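Spare Room Makers Forum > Wood and Craft > Wooden beads, balls and turnings

Topic: Best way to paint wooden balls without ruining the grain?
848 views

marrowfat_pea
Joined: May
Posted 29 July 2023

Hello all, and forgive the long post, I do go on a bit once I've got a cup of tea next to me. I've been making garlands and mobiles for the grandchildren for a good while now, mostly from bought beads, and I've finally been brave enough to order a bag of plain beech balls from Movon (the big ones, the size of a small plum). They are lovely things, very pale and smooth, and I keep picking one up and rolling it round in my hand when I should be getting on with the ironing.

My trouble is colour. I did a test with ordinary craft acrylic, 2 coats, and it came out like a snooker ball. You'd never know there was wood under there at all. My daughter says that's fine and the baby won't care, but I care! I want something you can hang in a window and still see it came from a tree. Does anybody have a way of doing it that doesn't cost the earth?

gate_and_latch
Posted same day

Welcome to the slippery slope. Water the paint right down, is my advice. I use one part acrylic to 3 parts water, in an old yoghurt pot, and drop the ball in on a cocktail stick, then swish and lift it straight out again. Wipe it with a bit of old vest before it has time to sit. You can always go darker with another dip but you can't go back, as I found when I did a whole string in navy for my sister and had to start again from scratch.

Sand it lightly after the first dip. The water makes the wood go furry and if you skip the sanding you'll feel it every time you touch it.

Thu Lương
Posted same day

I'm going to disagree with gate_and_latch, in a friendly way, as I have had nothing but blotches from watered acrylic. Balls are awkward because you've got end grain at both poles and long grain round the middle, and the poles drink up the colour like a sponge. On a flat board you'd not notice, but on something round you get two dark caps and a pale belt.

What works for me is wax with pigment stirred in. Gundham do a clear one in a flat tin that takes colour nicely. Rub it in, leave it overnight, buff it up. It's slower and your fingers will be filthy, but it's much more even.
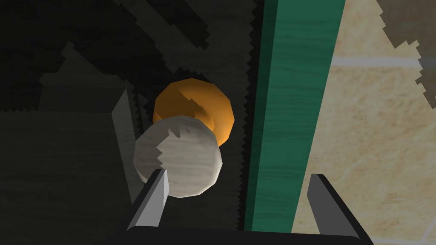 The other thing to think about is how many colours you want on one string, marrowfat_pea. I used to go mad and have every shade in the box, and they all fought with each other. Now I leave most of them nearly bare and use one strong colour. An orange ball tucked in behind a big pale streaky one, where you only catch the top and one side of it, does far more than a whole row of orange, and those fine lines across the pale one get a chance to be looked at. If you want the pale ones a bit greyer than they come, a spoonful of bicarb in warm water brushed over oak will do it, though I've never had it do much on beech.

gate_and_latch
Posted same day

Fair point about the poles, I do get the caps. I suppose I've always liked them! They look like little planets to me. But yes, if you want even colour then wax is the way to go, I grant you that. I'd still worry about wax round a baby who puts everything in her mouth.

Thu Lương
Posted same day

They're going in a window, though, and well out of reach I should hope. I wouldn't give a small one anything on a string, waxed or painted or bare.

Zdislava Koubek
Posted same day

May I put in a word for tea? My mother stained all our Christmas balls with it, very strong black tea left to go cold, and they came out a warm biscuit colour with every line showing. For orange she boiled onion skins. It does fade in a sunny window, I must admit, but I think it fades prettily, and when it has gone too far you simply boil up some more skins. Keep the brown ones in a paper bag until you have enough.

marrowfat_pea
Posted same day

What a kind lot you are. I've got onion skins on the hob as I type and the whole house smells like soup, my husband came in quite hopeful and went away again. I shall do a few in that, a few in the Gundham wax if the shop in town has it, and leave the rest plain as Thu suggests. Thu, does the wax make the thread slip at all, or do you put it on after stringing?

Thu Lương
Posted same day

Before stringing, always, and run a pipe cleaner through the hole afterwards to get the spare out. Waxed linen thread grips better than cotton. Put a knot either side of each ball and it'll stay where you want it.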